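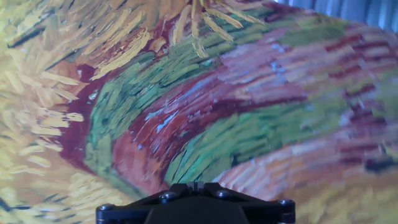 Über uns

Die Hillmont Textildruck GmbH stellt bedruckte Tücher, Tischdecken und Wandbehänge mit Motiven der klassischen Malerei her. Das Unternehmen wurde von Naa Agbenyega und Rory Haldane gegründet und beliefert heute Museumsshops, Schulen, Ausstatter und private Kundinnen und Kunden. Der Sitz der Gesellschaft befindet sich seit der Gründung in der ehemaligen Färberei Nallow.

Unser Sortiment umfasst 268 Motive. Den Schwerpunkt bilden Landschaften und Blumenstücke in der Art des späten neunzehnten Jahrhunderts, bei denen der einzelne Pinselstrich das Bild trägt. Die Wiedergabe eines pastosen Farbauftrags auf einem glatten Gewebe stellt besondere Anforderungen an die Druckvorstufe. Lichter und Schatten innerhalb eines Strichs müssen erhalten bleiben, Übergänge zwischen Ocker, Oliv und Grün dürfen nicht zulaufen. Für diesen Bereich ist Salamatu Akpalu verantwortlich.

Jedes neue Motiv wird zunächst als Andruck in Originalgröße gefertigt und auf dem Tisch ausgelegt. Geprüft werden Farbstand, Passgenauigkeit und der Verlauf des Motivs bis an die Kanten - auch im gefalteten Zustand, da unsere Tücher im Gebrauch selten vollkommen glatt liegen. Erst nach schriftlicher Freigabe durch die Werkstattleitung, Herrn Hafiz Wuisan, geht ein Motiv in die Auflage. Diese beträgt je nach Serie 200 oder 400 Stück.

Zum Bestand gehören unter anderem Weizenfelder unter tiefblauem Himmel mit Krähen und gewundenem Weg, die seit Jahren zu den meistbestellten Vorlagen zählen.
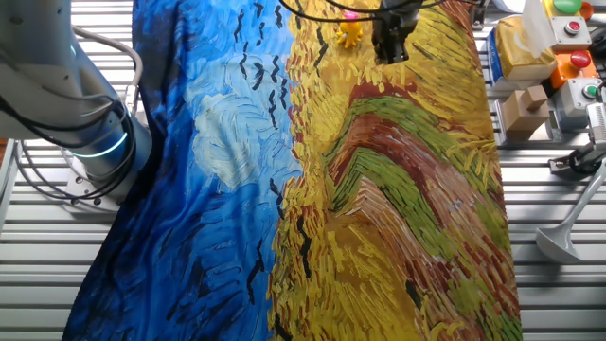 Sind die Tücher als Tischdecke geeignet?
Alle Tücher der Serie Pivberg sind für den Gebrauch auf dem Tisch vorgesehen und können im Schonwaschgang gereinigt werden. Die Wandbehänge der Serie Akolgo sollten ausschließlich gelüftet und trocken abgebürstet werden.

Unser Betrieb beschäftigt acht Mitarbeiterinnen und Mitarbeiter. Seit September bilden wir zudem im Bereich Produktgestaltung Textil aus. Schulklassen und Kunstkurse können die Werkstatt nach Anmeldung besichtigen; Restposten und Andrucke mit kleinen Farbabweichungen geben wir auf Anfrage für den Unterricht ab.

Ansprechpartner für Bestellungen, Sonderformate und Besichtigungen ist Herr Adi Yeoh. Sonderformate - etwa für überlange Tafeln oder Bühnenprospekte - werden nach Maß angeboten.

Stand: 12.01.2022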